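**Cable and charging check, Nallholm building, ground floor workroom**
Checked by: Gervásio Aguiar
May 2023

Started from the Lindura checklist, which I have been handed twice now and still don't think much of. It was clearly written for an office with desks in rows. I kept the item order so it can be filed with the others, and wrote comments where the tick boxes don't say enough.

P = pass, F = fix, Q = I don't believe the answer I was given.

## Floor

- [x] **Power strip stands flat, not hung by its cord.** P. White strip, on the carpet.
- [ ] **Cables off the walking route.** F. Dark cables trail across the carpet on the right side. The last sheet says "rerouted." Rerouted from where? I'd like to see a cable cover over them or a run along the wall.
- [ ] **No cable heaps at the foot of stands.** F. Black cables are tangled on and around the base of the metal stand by the white cabinet. The sheet offers "tidy" or "untidy" as answers, and I have written "untidy" in ink.
- [x] **Carpet edges down.** P. I walked the edge by the door twice. No lift.
- [ ] **Floor fittings closed and flush.** Q. I was told they are all closed. Told by whom, the form doesn't ask. To be tried with a shoe next time.

## Table

- [x] **Top board doesn't rock.** P. Leaned on all four corners. The blue-gray board sits over the wooden table and I half expected it to slide. It didn't.
- [ ] **Nothing fragile left loose on the board.** Q. The rule is that phones go in the white bin when they aren't in someone's hand. It's a good rule. I have read it on the wall more often than I have seen it followed.
- [x] **Bin clean inside, no grit, no stray screws.** P. Clean white plastic. A screw in there would scratch every phone that went in after it, so please keep checking this one even when it looks silly.
- [x] **Bin fit for the job.** P, with a grumble. It is long and narrow, which suits a row of phones, and it has a handle slot at the end. Whoever ordered it wanted the Bravex one with dividers. I'm not convinced dividers do anything except collect dust.

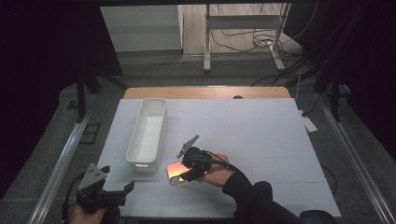

**Can phones be charged while they are lying in the bin?**

Only with the lid off, one layer deep, and with somebody in the room. Stacked phones warm each other up, and a warm phone under three others is hard to notice.

## Charging

- [ ] **Chargers match the phones.** Q. Answer given: "they all fit." Fitting is a matter of the plug. I want the ratings read off the chargers and written down, and there is a column for it that has been blank since July.
- [x] **No split or kinked phone leads.** P. Went through the drawer by hand. 9 leads, all sound. One had tape on it and I took the tape off to look, and the jacket underneath was fine. Why tape it, then?
- [ ] **Swollen phones set aside.** F. There is no place to set them aside. The Edwards sheet in the cabinet talks about a "designated metal container" and I could not find one. A coffee can is not designated.
- [x] **Power strips not chained.** P. One strip, straight to the wall.

## Frame and rails

- [x] **Silver rails beside the table, no sharp ends at hip height.** P. Ran a rag along the left and the right. It didn't catch.
- [ ] **Standing room on both sides.** F. The form wants 500 mm. I'd call that stingy for anyone carrying a bin with both hands, and on the left we're short of even that when the chair is in. Move the chair out.

## Comments on the form itself

Item 14 asks if the room "feels safe." I left it blank. The room can't answer and I don't trust my own feelings after lunch.

The form also says a full check takes nine minutes. It took me the better part of an hour, and I skipped nothing but the fire door, which belongs to the hallway sheet. If someone is really getting through it in nine minutes, I'd like to see which items they look at.

**To do before the next sheet**

1. Cover or move the floor cables.
2. Undo the tangle at the stand. All of it, not the top layer.
3. Metal container with a lid, labeled.
4. Charger ratings in the column.
5. Chair out.

Still open from last time: 2 and 4.

G. Aguiar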